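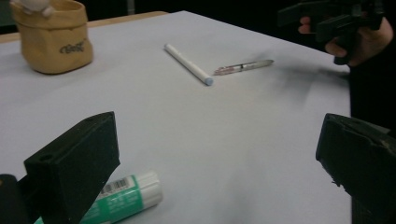
Kitting bench, September, after the second coffee

Paper is down on the table again and I'm keeping it this time. The bare tabletop made the pale items hard to pick out on the recordings, but white paper has its own problem, because half our stuff is white too! The white stick with the pale blue tip nearly vanishes apart from that tip. The clear pen is worse, you mostly find it by the reddish-pink bit inside the barrel and its shadow. Glue stick is fine, big green and white label, no complaints there. I'm going to ask Skilton if they have anything in a dull gray that comes on a roll.

So, where we are. Ruwan Khan and I did demonstrations all morning with the hand-held grippers, one each, from opposite sides of the table. Pick up one item, put it in the bag, put the next one in, tip it all out, start over. Total so far is 376 demonstrations. The Plindholm people want 800 before they'll even talk about training anything for the Kollholm line, so we're not halfway, and my thumb would like that noted.

What went wrong

Pens roll. I know, I know. But they roll differently on paper than on the table, they catch on the creases and stop at silly angles, and then one of us has to decide whether to nudge the pen or come at it crooked. Ruwan nudges. I come at it crooked. We argued about this for a good ten minutes and ended up agreeing to do both and write down which, so there's a new column in the sheet (N for nudge, C for crooked, please don't invent a third letter).

I also threw out 13 runs from the start of the session. My fault, I'd been steadying the bag with my free hand without thinking. Everybody on the line does it, you hold the bag open with the left and fill with the right, and I did that job for years before I came over here. Took Ruwan saying "hand!" every time before I stopped. He's now saying it in the break room when I reach for the biscuits.

The bag itself, the tan one with Cook on the front, does stand up by itself if you fold the rim down properly. If you don't, the first heavy thing in knocks it over. We should write the rim fold into the procedure. Right now it's only in my head and Ruwan's.

Talking to the line

Went down to the Kollholm line at lunch, because the rumor there was that we'd "got the robot working" and they wanted to know when. I said no, it's two people with grippers in their hands and a lot of glue sticks. That got a laugh, and then it got some proper questions, which I'm writing down before I forget.

They want to know who fixes a bad kit at the end of the run. Today whoever packs it catches it, you feel it in your hand when the pen is missing. If an arm packs it, somebody has to look, and looking at bags for a whole shift is a different job from filling them. A couple of them said flat out they'd hate it. I would too, I think. I'd sooner fill 200 bags than stare at 200 bags.

They also want to know who gets to do the demonstrations. I'd assumed it would be us up here the whole way, but the fast packers have tricks I've half forgotten, like dropping the glue stick in first as a weight and then sliding the pen down beside it. That's worth having in the data. It's also their know-how, and I don't love the idea of just hoovering it up and saying thanks. If they come up and do sessions, that should be paid at the setter's rate, and I've put that to Chowdhury in writing. No reply yet.

One more from the lunch crowd: can the arm take the late shift kits and leave the mixed orders for people? Mixed orders are the interesting ones, so that's a split I could get behind. It does depend on the arm coping without someone beside it, and we have nothing at all to say about that so far.

For next session

Swap sides, so the recordings aren't all me from one end and Ruwan from the other.
Fresh paper if the creases get any deeper.
Wipe down the gripper fingers, there are light specks on the inside face of one and I don't want them under the pen.
Rim fold into the procedure, with a sketch.
Chase Chowdhury on the rate before anyone from the line gives up a lunch for this.
Ask Plindholm whether the N and C runs both count toward the 800.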